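Cords Deserve a Place of Their Own

Most offices set aside a shelf for paper, a drawer for pens and a cabinet for coats. Very few set aside anything for cords. At Iltside we believe this is a mistake, and the housekeeping review completed in July supports that view.

The review covered 12 rooms. In nearly all of them, chargers and adapters had been left wherever they were last used. Staff then ordered new ones, as the old ones could not be matched to any device. Ecaterina Oprea, who led the review, has proposed one labeled bin per room and a fixed time each month for sorting. We support both measures.
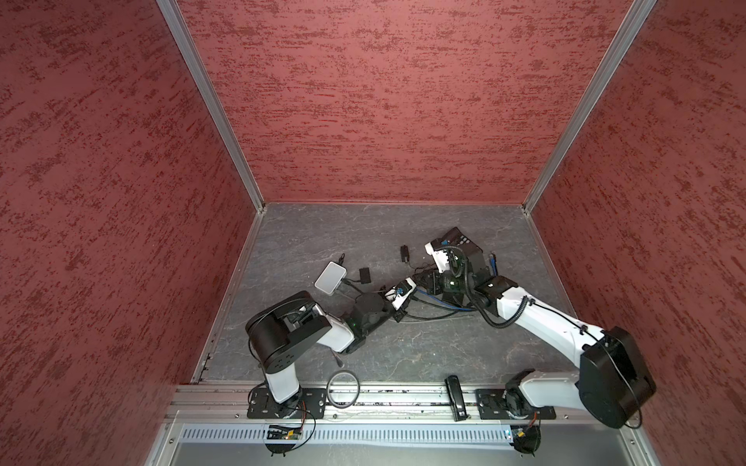 Short cords are seldom the problem. They stay close to the item they serve and can be put away with it. A small white device with a short black cord takes up little more floor than the device itself, while the black and blue cables trailing from the white module run in a tangle far off to the right. Long cables should be coiled and tied before they are set down – even for five minutes.

Departments may request ties and bins from Karabo Buthelezi. Labels should give the device name and the room number.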